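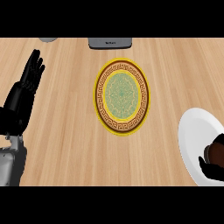 Sim view, table-setting cell. Left hand open, right hand holding the brown piece over the plate, oval mat on the wood.

Thread: Two-arm cell for place settings – what happens to the setup crew?

flatware_tech
Monday, March 25, 2024
We do banquet and conference catering out of one building, 162 covers on a normal weekday lunch. Management has signed off on a trial of a two-arm cell from Huten for laying tables. All we have so far is the simulation. Go-live is planned for July. I run the setup shift and have been asked to write the acceptance criteria, which I have never done before.

Two questions. First, what should I be measuring. Second, what happened to the jobs at places that have already done this.

kh_controls
Measure interventions per hour before anything else. Cycle time looks good in every vendor slide deck and tells you very little. At our site (tray line, different vendor) the cell was slower than a person on paper and nobody cared. What hurt was that someone had to stay within reach of it all shift to clear faults, so we had one person doing a job that was half waiting. Write down the longest gap you will accept between a fault and a restart, and who is allowed to restart it.
– Kieran Hartley

Parsons_line2
Agree on interventions. I would add changeover. A sim with one mat and one plate is one product. How many place settings do you run?

flatware_tech
Fourteen that we use regularly, more in wedding season. The patterned oval mats are one client only. The plain ones are rectangular and we have them in linen and in vinyl.

Parsons_line2
Then linen is your acceptance test. Rigid and semi-rigid items behave close to the model. Cloth does not. Ask what they assume for friction between mat and table, and ask to see a run where the mat starts crooked.

gudrun_n
I am going to disagree with the order of this. You are writing criteria for the machine and leaving the second question until later. We had the same sequence at Fleltwood. The cell passed acceptance in its second week. Nobody had written down what the setup crew would do on the day after, so the scheduler cut each of them by a shift and called it temporary. It lasted five months. Put the staffing plan in the same document and make sign-off depend on both.

kh_controls
Acceptance criteria are a contract with the vendor. The vendor cannot be held to your rota. Mixing them gives you a document neither side can enforce.

gudrun_n
Two sections, two signatures. The plant manager signs the second one. I did not say Huten should sign it.

kh_controls
Fine, with separate signatures I have no objection.

c_greenwood
I worked setup for six years and now I am the operator on a cell like this. My grade went up one step. What changed day to day:

Less walking and less carrying. My wrists are better.
More standing in one spot, on concrete. Ask for a mat for the people too.
I talk to far fewer people. Setup used to be four of us around a room. Now it is two, and the other one is at the dish end.
Training was 2 days from the vendor. It covered start, stop and home position. It did not cover what to do when a hand has stopped while still holding something. I learned that one from the night electrician.

That last item should be in your criteria. Written release procedure, tested by an operator, with no engineer in the room.
Chelsea

flatware_tech
That is useful. The Huten training outline has no section on recovery with a part in the hand. I will ask for it.

bhollis
How is the cell going to know a plate is chipped? Our crew pulls chipped plates as they lay them, and it is not on any job sheet. After we automated, the chips went out to guests until inspection was moved back to the dishwash exit. That took one person for half a shift, which was not in the savings figure.

flatware_tech
Same here. Wendy Horrocks on my shift does most of ours by feel, running a thumb along the rim. I had not counted it as a task.

Parsons_line2
Have someone list all of those before you sign. We used Flivuma for the task log, paper works too. One week, everyone writes down anything they do that is not laying an item.

gudrun_n
And pay them for the time spent writing.

kh_controls
For the numbers: run 100 consecutive settings, mixed types, your own mats and plates, your own operator. Record every touch. Repeat on a different shift. If the two results differ a lot, find out why before discussing the average.

flatware_tech
Draft so far has the 100-setting run on both shifts, linen with crooked start, release procedure, and a second section on hours and grades for the plant manager. The task log starts next week. I will post the touch counts once we have hardware on the floor.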